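**Status:** open, waiting on vendor
**Component:** online menu sync, Quintero location
**Reported by:** Remedios Cuesta, front of house
**Assigned:** Ezequiel Ochoa

### Symptom

Limited-time menu items show on the Trurnard ordering page but do not print in the kitchen. The guest is charged and gets a confirmation. No ticket comes out. Regular items on the same order print normally, so the line cooks plate a partial order and don't know anything is missing.

First seen during Friday dinner. Affected items: smoked plum sliders, black sesame float, tasting flight (both sizes).

### Checked so far

- Printer paper, cable, and IP address. All fine. Test page prints.
- Station routing in the back office. Sliders are assigned to Grill, float to Bar.
- Restarted the order tablet and the print server. No change.
- Re-entered the float by hand as a new item. The new one prints. The imported one still doesn't.

The last result points at the import file. Refugio exported the full menu table, 1,241 rows, and compared the special items with the regular ones. Every special has a station code with a trailing space ("GRILL " instead of "GRILL"). The back office screen trims the space when it displays the code, so the two look identical there.
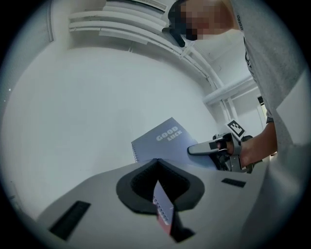
The print server does not trim. It looks for a station with the exact name, finds none, and drops the line without an error. The log only records it at debug level:

```
17:42 route lookup failed station="GRILL " item=2117 action=skip
```

### Workaround

1. Open each special in the back office.
2. Set station to None and save.
3. Set it back to the correct station and save again.
4. Send a test order from the Trurnard page.

Done for the sliders and the float. Both print. The tasting flight still fails — it is a bundle, and its child items carry their own station codes, which can't be edited from that screen.

### Open items

- Tasting flight is hidden online until fixed. Servers can still ring it in at the register.
- Leobardo to refund Friday's missed items.
- Asked Trurnard support whether the importer can trim codes. Hemi Wihongi has the case there and wants the original CSV, not our export.
- Do not re-import the specials file. It will put the spaces back.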